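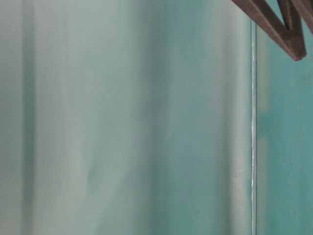 Forums > Automation > Events and site visits > Buvent open day, Grundo building

palletmath
Went to the Buvent open day on Sunday. Posting notes while I still have them. They ran a two-arm cell on fabric and film handling: pick a folded item from a stack, unfold it, lay it flat, pass it to the second station. Fatima Tijani gave the talk and ran the cell herself. Stated figure was 1,856 logged attempts since November, same gripper pads throughout. Cycle time on the day was about 29 seconds per item by my watch.

No printed spec sheet. The controller is a Prekard unit, the pads are from Chacko. Questions were taken at the end, not during the run.

torque_limit
Did they give a success rate or only attempts? 1,856 attempts tells me the thing was switched on.

palletmath
80 percent, first try, on items it had seen before. She put that on the slide without being asked. New items were lower and she would not give a number.

hemlock_k
I was in the second group. 80 percent is not what I watched. My group saw it drop the top layer and pick again on most of the thin stuff. The stiff stuff was fine.

palletmath
First group went better then. I saw 2 repicks, both on the thin material. Was the room warmer in the afternoon? They had the loading door open in the morning.

hemlock_k
Warmer, yes. I doubt it matters that much. My guess is static. Thin layers were sticking to each other and the pad was pulling the pair. There was no ionizer on the cell that I could find.

torque_limit
Static would be my guess too. What was the second sheet detection?

hemlock_k
Thickness check at the pad, according to the talk. Works if the layers are flat. If the top one has a fold under the pad, it reads as a double and the cell rejects a good pick. So part of the repick count could be false rejects, and nothing shown on the day would separate the two.

palletmath
That was asked in our group. Answer was that rejects are logged with the raw reading, and they go through the doubtful ones by hand. Slow, but it can be done.

nightshift_ro
Question for both of you – how did the cameras cope? We tried something similar on a bagging line and gave up on the vision side. Soft material with wide folds gives you almost nothing to match on. Depth comes back full of holes.

palletmath
Fixed camera at the side plus one overhead. The side view was on the wall monitor for part of the run. She said plain material was the worst case and that they lean on the pad force once they are in contact.

nightshift_ro
So vision for approach only. Same conclusion we came to, except we had no force reading worth using.

torque_limit
I still think 29 seconds is too slow to show at an open day. A person does that in four or five.

hemlock_k
Disagree. They said at the start it was a research cell. I would take slow and logged over a fast demo with one rehearsed item. My complaint is the repicks, the speed is a separate matter.

torque_limit
Then they should state the rate on new items. If it is 40, say 40.

palletmath
I have written to ask for it, and for the split by material. Will post the reply if I get one. Parking is behind the Grundo building, by the way. The front lot is permit only and I got a ticket.

Contact the moderators | Posts copyright their authors, May 2022 | Back to top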